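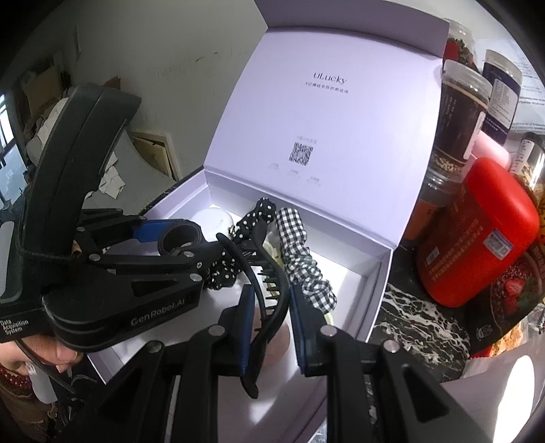 Idrisa Nyamweya is up to her elbows in flour paste when I arrive at the Eltness studio, and she waves me in with the one finger that's still clean. There are strips of newspaper hanging off the radiator, a row of balloons drying on egg boxes, and a smell of wet cardboard that takes me straight back to primary school.

"Mind the giraffe," she says. The giraffe is lying across two chairs, waiting for its neck.

Idrisa has run the after-school and holiday art clubs at Eltness for six years, and the summer puppet club is the one she talks about fastest. Children aged seven to twelve come in on the first morning with nothing and spend two weeks building a puppet, then a set, then a short show that the families come and watch. It starts again in June, and I wanted to know how on earth you get a room full of eight-year-olds to finish a marionette.

"You don't start with the marionette!" she laughs. "We start with socks. Everybody makes a sock puppet before the first break, and it's talking by lunchtime. They're rude, mostly. The socks are terribly rude. But by then the quiet ones have found a voice, because it's the sock saying it, and after that I can teach them anything."

After the socks come shadow puppets, cut from black card and worked behind an old bed sheet, and after those the children choose. Some stay with shadows for the whole fortnight. Others go for rod puppets, or for the big papier mâché heads that need two people to carry. Strings are for the stubborn, she tells me, and she says it with great fondness.
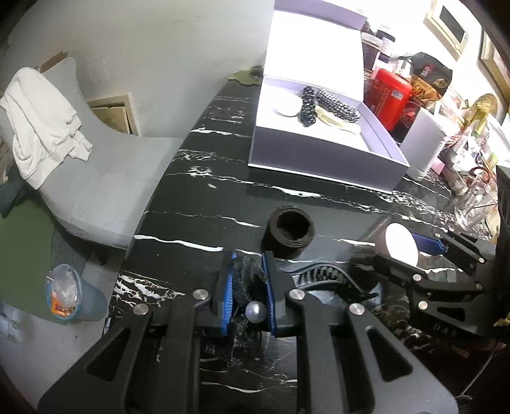
Page last changed: June, 10 am

The club was her idea, but the shows are largely down to Stella Temba, who spent years making costumes for a touring theatre and now teaches the sewing table. Stella comes over with a mug of tea halfway through our chat and ends up staying for the rest of it.

"I was only going to do one summer," Stella says. "Then a boy asked me how you'd make trousers for a snail. I thought about it all winter."

Did she work it out?

"One leg. Very long, with braces."

What strikes me, listening to the pair of them, is how much they leave alone. There's no finished model at the front of the room for everyone to copy. Idrisa used to put one out, a very handsome fox, and at the end of the week she had a shelf full of foxes. Now she shows them how a joint works, or how to get a mouth to open, and keeps her own puppets in the cupboard until the last day.

"The hands are what I care about," she says. "Can you cut a curve? Can you tie a knot that stays tied? Some of them have never threaded a needle and they're so cross about it, and then an hour later you can't get them to stop. We had one girl sew her sleeve to the table cover. She was thrilled."

I ask about mess, since parents reading this will want to know. It's messy. Old clothes, please, and shoes you don't love. Paint comes out of most things and glue doesn't. Children bring a packed lunch, and they eat it in the yard if it's dry.

Imani Shemweta came to the club at nine and is back this summer as a helper, along with her dad Josphat, who builds the stages. The latest is a fold-up booth called Multance, after the kingdom the children invented for last year's show. It has a trapdoor. I was allowed to work the trapdoor, several times, and I can report that it's brilliant.

"My first puppet was a queen with no arms," Imani tells me. "I ran out of time. So in the show she just shouted at people until they fetched things for her, and everyone laughed, and I remember thinking, oh, I can do this." She still has the queen, who lives on top of her wardrobe.

This year's story hasn't been written yet. The children will do that in the first three days, with Maricica Iordache, who keeps the plot in order on a long roll of lining paper and is firm about villains (one per show, or it gets crowded). All Idrisa knows so far is that the giraffe is in it, and that he's called Padilla. One of the after-school group named him, and it stuck.

And the final show? It seats 70, on benches and cushions, and last summer people were standing at the back. "I still feel sick before it every time," Idrisa says. "Something always falls off. A moon, a beard. The children carry on as if it was meant to happen, and they're much better at that than I am."

She looks round at the radiator, tests a strip of newspaper with her thumb and decides it'll do. I hold the giraffe's shoulders steady while she and Stella fit the neck.

Places on the puppet club can be booked at the studio desk or through your child's after-school group. Spare socks are very welcome, odd ones included.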